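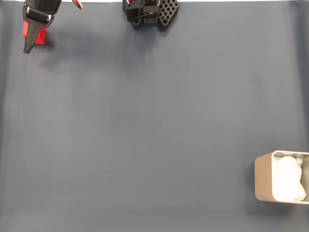 Urmont sells its open day on the promise that you can try everything, and I went along mostly to find out how much "everything" covers. The building used to be a seed warehouse. Now it houses Starent, which makes wooden toys and, since last year, a line of play tables for schools. Two of us drove 28 miles to get there and paid 14 dollars each at the gate, parking not included. The first stop was the block room, and I'll give them this much, a bright red block on a plain gray tabletop looks very good. It would look good on any plain gray tabletop. I said so to my companion, who told me to wait until we'd seen the rest before I started.

The guide's talk in the block room was all about color. Children reach for red first, we were told, and a quiet matte surface helps them concentrate. Maybe so. I asked where that came from and got a leaflet. The leaflet says "studies show" and names none of them. My own kids reached for whatever the other one was holding.

Next came the sanding hall, which was the best part of the visit and got the least time. It smells of sawdust and warm oil, and the work there is skilled. You could see the difference between a block after the first sanding and one after the last, and they let us handle both. I'd have happily stayed an hour. We got maybe ten minutes before we were moved along to a film about the founding of the company, with a lot of piano in it.

The paint shop was closed. The program had it down as open all day. A sign on the door sent us to the Sornum building across the yard, where the finished sets are packed, and that was closed for lunch until 2. We ate in the tent. The soup was fine and the bread was better than fine.

Packing, when we finally got in, was two long benches and a wall of flat cartons. They say they ship 2,000 sets in a normal January, when the schools reorder. I have no way of checking that and neither do you. A set called Hinds, their biggest, costs more than my first bicycle did, and the lid on the display one didn't sit flat. I pushed it down and it came up again at the other corner.

The shop at the end sells seconds, and this is where I would send anyone who asks me. The marks on them are tiny and the price is less than half. I bought a bag of mixed blocks and a small board with a scratch along the back, and my companion bought nothing, on principle.

Would I go again? For the sanding hall, yes, if they let people stay in it. Bring cash for the parking and call ahead about the paint shop.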